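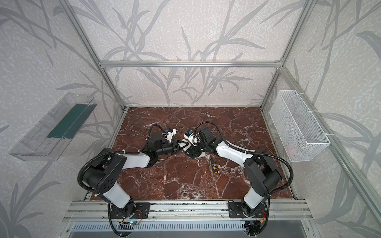
Home | Bookings | Prices | FAQ | Find us | Contact

11 June 2020
By Tamara Mihăilă

Prorow Self Storage: your questions, answered

Updated as we get the same emails most mornings. If yours isnt here, ring the desk, someone picks up until 6.

Are you open at the moment?

Yes. Never fully shut, but the desk was closed through most of the spring. Back now. One household at the counter at a time, please wait by the yellow line. Access with your own code is 6am to 10pm same as before.

Can I see a unit before I book?

Yes, by appointment. Book online or ring. Viewings take ten minutes or so. Dehua does most of them. Bring a rough list of what you want to store, otherwise we end up guessing and you end up paying for air.

What size do I need?

Depends how well you stack. The small locker takes boxes, a suitcase, a folded pushchair. The middle size will do a one-bed flat if the sofa goes on its end. Big ones are for houses. If you're stuck between two sizes take the smaller, we can move you up, usually the same day. Moving down is slower as it needs a new agreement.

How much notice to leave?

Two weeks in writing. Email counts. Text message doesn't, sorry. Unused days after the notice period are refunded to the card you paid with, allow 8 working days.

Is there a deposit?

Yes, one month. Comes back when the unit is empty and swept. Swept means swept. There's a broom by each lift.

What about insurance?

You need it. Either show us your own policy (some home contents ones cover storage, plenty don't, read the small print) or take ours. Ours covers goods up to £2000 as standard and you can raise it at the desk. If you've got anything single worth more than £400 tell us at the start, it has to be listed by name. Bikes and instruments are the usual ones people forget.

What can't I store?

Food, other than sealed tins. Plants. Anything alive. Petrol, gas bottles, paint thinner, fireworks. Mowers are fine if the tank is drained. Tyres fine up to a set. Cash and passports, please no, put them in a bank or a drawer.

Do you sell boxes and locks?

Yes. Boxes, tape, bubble wrap, mattress bags, dust sheets. Locks are the Jandix disc type, you keep both keys. We don't hold a spare. Lose them both and we cut the lock, there's a charge and you need photo ID.

Unused boxes can come back for a refund if they're still flat.

Will my things get damp?

Units are dry and aired but not heated. Things go in damp and then smell damp, thats nearly always what has happened. Defrost the fridge 2 days before and prop the door open with a tea towel. Wash and fully dry curtains. Leave a gap at the back wall, a hand's width will do. Don't wrap a leather sofa in plastic, use a cotton sheet.

Can someone else go into my unit?

Only if you add them. Names go on the form, they get their own code. Please don't share yours, the log goes by code and we can't sort out an argument about who took the lamps. Ex-partners are taken off with a written request from the account holder.

Can I work out of my unit?

No. Sorting and packing fine, trading no. If you need a workshop or a desk ask Lindiwe Zulu about the lettings on Evangelista Road, seperate site and separate prices.

Is there parking?

Loading bay at the front, two vans at a time, half an hour each. Back gate is for lorries and has to be booked. Trolleys are free, bring them back to the ground floor, not the first floor, not your car.

The lift is out, now what?

Use the goods lift at the far end. If both are out ring the number inside the door. Yiğit Kocabaş looks after the building and will know before we do.

I've missed a payment

Ring us. Really, ring. Your code stops working after a week but nothing gets opened or moved at that stage. We can spread it over a few months if you talk to us early.

Do prices go up?

Once a year, reviewed in December, with a letter beforehand. Prepaid customers keep the old price until their term runs out.

Who do I complain to?

Valdemar Mikkelsen, site manager. Email through the contact page and put "complaint" in the subject line so it goes to the right inbox.

Recent posts
- How to pack a kitchen in one afternoon
- Plorkov van hire: new booking times
- Storing a mattress without ruining it
- Student storage, summer dates
- Changes to the back gate code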